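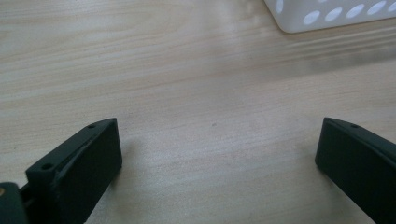 Fingers open over the table, white basket at the back.

Gripper fingers lose force after a few jars, is this a fault or me?
Posted by wandolano_bench, March 12, 2020

I have a pair of Flemodero hand-held grippers. The right one closes fine when I start, then somewhere in the session the fingers stop biting and the jar slides. It has let go of 13 glass jars this month, one of which broke. The seller says the fingers are rated for 3000 closes and the log says 638, so "no fault found". I don't buy it. Has anyone had this?

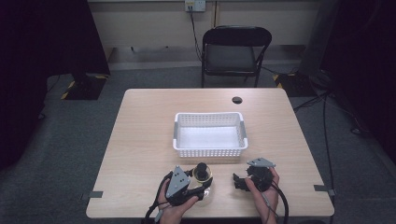 I've swapped left and right between jobs and the weak one stays weak, so please don't tell me it's my grip.

Firdevs Yalçınkaya
I wouldn't trust that rating either. Rated with what in the fingers, foam? Mine went soft at 2466 and it was the finger screws backing out. Take the fingers off, look for wear round the screw holes, put them back tight. Try the other side's cable too. And stop using glass until you know.

moltska77
Probably the firmware. Update it.

Ríos
Update it to what? There hasn't been a new one since I bought mine. I'd do the cable swap first, it takes a minute. If the fault follows the cable, send the seller that and ask for a new one.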